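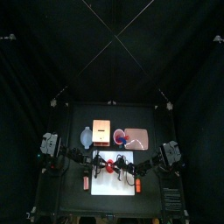

Hanne Fogh starts her working day by pulling on cloth. She goes round the curtains of the two-arm cell at Trollcombe, tugs each one near the top, and checks that the clamps haven't crept.

"If a curtain sags, the light in there changes, and then the recordings from the morning don't match the ones from the afternoon," she says. "So I do the curtains before I power anything up."

Fogh has looked after the cell since December, when she took over from Pieter Postma. He left her a notebook and a drawer of spare servos. The notebook is mostly about the servos.

The arms are mounted facing each other on opposite sides of a dark table, each built as a chain of black links and joints. The wrists wear fastest, she says, and the trouble usually shows up when both grippers have to hold the same part over the light board. If one arm has drifted, the two of them pull against each other and a motor starts to heat up.

"You hear it first. It's a thin sort of whine. I stop the run, let go of the part and send both arms home. Then I check the zero on each joint with the pin gauge."

A full check takes 50 minutes. She does it every 4 days, or sooner if an arm has been bumped. Changing a wrist servo takes her 20 minutes, most of it spent on the cable.

Cables are her main complaint. The ones at the right wrist hang in loops under the gripper, and she has argued with Nerea Peñalver, who writes the motion programs, over how long they should be.

"Nerea wants slack so the wrist can turn all the way," Fogh says. "I want less of it, so it doesn't drag over the board. We've changed the length three times now."

Peñalver, reached later by phone, said the present length was fine and that she would like it left alone.

The light board gets wiped with a dry cloth at the end of each shift. Fogh won't allow spray cleaner inside the curtains — a previous board failed after liquid got in at the edge. The bowl, the box and the other items on the far half of the table are put back by hand between runs.

Asked what she would change, she mentions the screws on the motor housings. She would like captive ones. "I've spent too much time on the floor with a flashlight," she says. A set is on order from De Graaf.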